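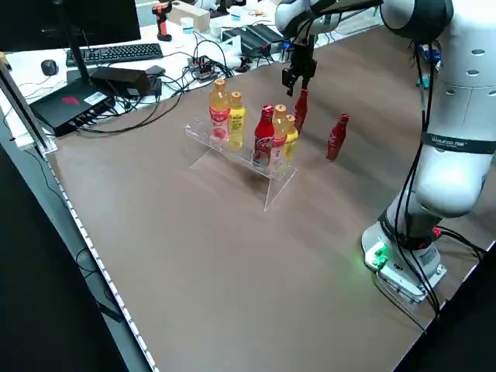

**Wolell, December**

Rania Benjelloun and Kusum Rajput have been setting out drinks and snacks on one brown tabletop to compare ways of storing them. The Prolar notes cover two holders: a clear stand for bottles and a black wire basket for packets. Overall depth is limited to 272 mm for the shelf these would go on. Bottles kept upright on two levels leave the rear labels readable over the front row, provided the shorter ones go in front.
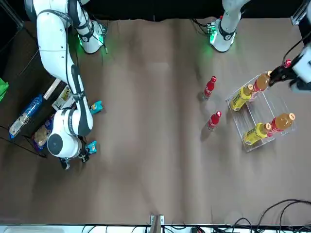

Storing bottles on their sides saves height but uses more width. Kusum's shelf drawing allows 90 mm per bottle, which covers the label and a little clearance. With two yellow-labelled bottles and two amber ones lying in the clear rack, like sits near like and the labels can still be told apart. The two red bottles stay upright outside it. A second rack would be needed for those, and the drawing has no room for one.
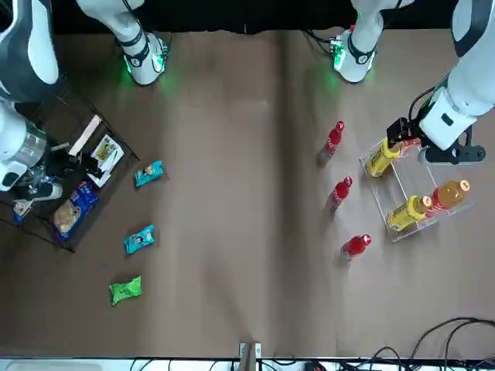
*Wire basket, part filled; teal and green packets still on the table, red bottles to the right.*

The basket suits light, flat goods. Small packets tend to slide to the lowest corner when it is carried, so Rania loads the larger bags first and stands them against the mesh. Bottles are kept out – they roll, and they crush whatever lies beneath.

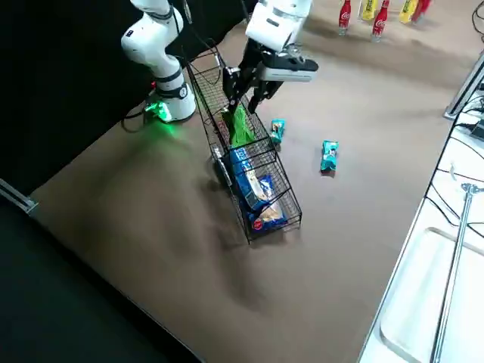 Larger bags also leave a gap along the side where small packets can be stood on edge. Up to 13 small packets fit this way before the top layer rises above the rim. Dimensions for both holders are on sheet 851, with Kusum's corrections in pencil.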